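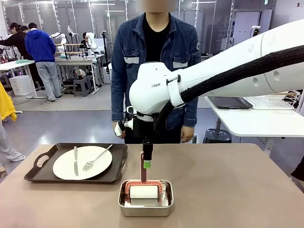

Work on the Garkside community rooms continued through the second quarter of the grant, and most of what we set out to do by the end of June is done. The main hall, the corridor and the two small meeting rooms have been repainted. The kitchen and dining area took longer than planned, and for a while eating and decorating went on side by side, with a plate, knife and fork on a serving tray at one end of a table and a paint roller in its steel container next to it. The lunch service kept running on every day it was scheduled.

Progress report to the Castent Fund
Garkside Rooms Improvement Grant
Date of report: 28/06/2022

Spending

The decorating budget is spent except for $161, which we would like to carry over and use for touch-up paint in the fall. The new dining chairs came to $1,457 including delivery. We had allowed more for these, but the supplier, Bremow, was clearing an older line and the chairs were the size we wanted. The replacement water heater cost $1,110 installed. Receipts for both are in the folder sent with this report.

Lunch service

Lunch is still served 5 days a week. Attendance dropped in April when the main entrance was closed for the floor repair and people had to come in by the side door. The side door has a step and no rail, and several regular visitors told us they stayed home for that reason. We put in a temporary ramp, which helped, but it should have been there from the first day. Numbers came back once the main entrance reopened.

The menu has changed a little. We dropped the second hot dish on Mondays and put the money toward fresh fruit, which people had asked for in the spring survey. Comments so far are mostly good. A few people miss the baked pasta and we plan to bring it back when the weather turns.

Building work

The floor in the entrance hall has been leveled and covered with new vinyl. One seam near the coat hooks has already lifted. The contractor, Majali, has agreed to come back and fix it at no charge, but we do not have a date yet.

The water heater is working well and the kitchen no longer runs out of hot water during cleanup. The old one was taken away for scrap.

We have not started on the storage room. It has a damp patch on the outside wall, and we want to find out where the water is getting in before we paint over it. A gutter above that wall was cleared in the spring and the patch has not grown since, but it has not dried out either.

Changes to the plan

We ask for approval of two changes. The first is to move the storage room to the last quarter. The second is to use the money set aside for window blinds in the main hall on a permanent ramp and handrail at the side door. The existing blinds are faded but they work, and the ramp is needed more.

Next quarter

Get a written quote for the ramp and rail.
Have the wall looked at and send you the findings.
Finish the trim in the second meeting room.
Repeat the lunch survey in September and include the results in our next report.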